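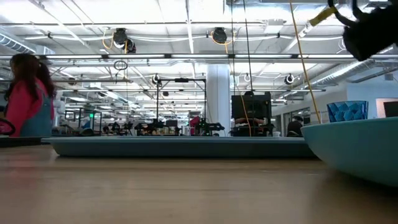 Skarnlow Quit Kit review

Posted 8/9/20 by Géza Bakos

I smoked a pack a day for most of my adult life and have tried to stop more times than I care to list. Patches gave me a rash. Gum was fine until I ran out. In February I ordered the Skarnlow Quit Kit, mainly because a coworker in Gelalport had left hers in the break room and I got to read the booklet over lunch. This is what I think of it after using the whole thing.

What you get

The kit comes in a flat cardboard mailer. Inside are a 69-page workbook, a pack of 100 tracking cards, a pocket tin, a hollow plastic mouthpiece you draw air through, and a code for the text message service. There is no nicotine in any of it, so if you want patches or lozenges you buy those separately and talk to your doctor or pharmacist about the dose. The booklet says so on the first page and again near the back.

The workbook

This is the best part. You spend the first week still smoking and write down each cigarette on a card: time, place, who you were with, how badly you wanted it. I thought this was busywork. By Thursday I could see that the ones in the car were pure habit, and I dropped those without much trouble. The morning one was a different story.

The chapters are short and the print is large. The section on weight gain is thin and mostly tells you to drink water and go for walks. The section on slipping up is much better. It has you write down what happened and set the next smoke-free hour, then get on with your day. I used that page twice.

The mouthpiece

I did not like it. It whistles a little if you draw hard, and the mint insert lost its flavor in two days. Replacement inserts are sold by Plundell, the company that makes the kit, and shipping took long enough that I had stopped caring by the time they showed up. A cut drinking straw did the same job for me. My brother-in-law, who quit with the same kit, chewed his to pieces and says he could not have done without it.

The text service

You pick your quit date and the messages start the week before. I got more than 200 over the full program. Most are one or two lines, and some of them repeat. You can text back a keyword when you have a craving and get a suggestion right away, and that worked every time I tried it, even at two in the morning. You cannot change the hours for the regular messages, so mine kept coming during my shift. I muted them and read them on break.

The messages come in English only for now. The workbook can be had in Spanish if you call and ask.

Customer service

I called once when my code would not go through. The woman who answered was named Gál and had it fixed in a few minutes. She also asked how the week had gone and did not try to sell me anything.

Cost

Check before you pay. My clinic turned out to have a few kits it gives away, and some employers and health plans cover quit programs. Your state quitline is free and will often send supplies too. If you have to pay full price, the workbook and cards alone are sold as a smaller set, and that is the one I would buy.

Would I recommend it?

Yes, for the workbook and the craving texts. Skip the inserts. I have not had a cigarette since the second week of March, though I also used lozenges for the first month, so I can't give the kit all the credit. If you are pregnant or have heart trouble, see your doctor before you start anything, lozenges included.

Four out of five. I would like to see a longer chapter on living with somebody who still smokes, since my wife does and it gets a single paragraph.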